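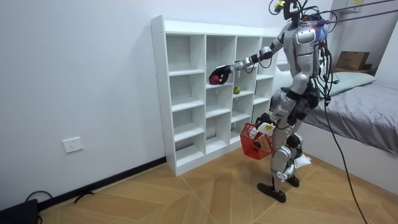 Last updated: 11/15/19

Galanis Adds Open Cubby Shelf for Small Bedrooms to Movia Line

DUDHAM – Galanis has added an open cubby shelf to Movia, its line of furniture for small rooms. The new unit comes in white and is sold through the Galanis store in Dudham and by mail order from Feserum, the company's distributor.

The Movia open shelf has no doors and no drawers. Each cubby has a flat floor, side walls and a back panel, and the unit stands against a wall like a bookcase. The cubbies are 13 inches deep, enough for folded sweaters, a row of paperbacks, shoes set heel to toe or a bowl of fruit.

Work on the shelf began in May, after customers who had bought the Movia bed frame asked for storage that would fit in the same room. Many of them said they had no space to swing a door open between the bed and the wall. Others were renting and wanted one piece that could hold clothes now and kitchen goods after the next move.

"People kept telling us they had a dresser they couldn't open all the way," said Kwabena Abubakari of Galanis. "So we left the fronts off. You see what you have, you take it, and you put it back in the same place."
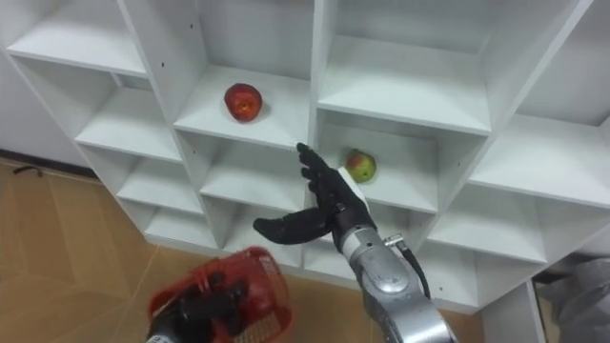 Movia open shelf in white, with fruit in two of the cubbies.

Pin holes in the upright panels let owners move shelves up or down. A bag of spare pins is packed with every unit, along with the hex key and a printed sheet of instructions. Two people can put the shelf together in an afternoon. Galanis asks that the unit be fastened to the wall with the bracket in the box, and that the bracket be screwed into a stud where there is one.

The panels can be wiped down with a damp cloth and mild soap. Scouring pads and bleach will dull the finish and are not covered under the warranty. Spilled juice or soft fruit should be wiped up the same day.

Galanis suggests keeping heavy items such as dictionaries, boots and canned goods in the bottom row and light things on top. Small things that roll are better off in a box or basket. A basket used with the shelf should be measured at the rim and not at the base, as many open-weave plastic baskets are wider at the top. The handle also needs room if it does not fold down.

Feserum will ship the shelf flat in 3 cartons. Delivery is to the front door, and carrying the cartons upstairs can be arranged for a fee when the order is placed. Unused units may be returned within 30 days in the original cartons. Replacement panels can be ordered one at a time by the part letter printed on the instruction sheet.
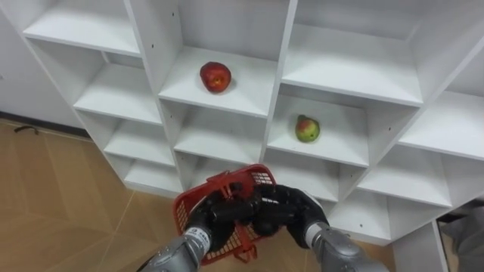 Paraskevi Andreadis, whose letter to Galanis was shared with permission, wrote that she had wanted fewer places to lose things. She keeps snacks in the upper cubbies and laundry supplies lower down, and her one complaint is dust. "With no doors you do have to go over it every week," she wrote. "I would still buy it again. I used to find old apples at the back of the cabinet, and now I eat them."

Galanis said it has no plans for a door kit. A fabric cover that hooks over the top of the unit is being tested and may be offered next year if the hooks hold up.

The shelf is on display on the ground floor of the Dudham store, next to the Movia bed frame. Store staff can print a floor plan for customers who bring in their room measurements. Orders placed at the counter are ready for pickup in 4 business days.

Press contact: Kwabena Abubakari, Galanis, Dudham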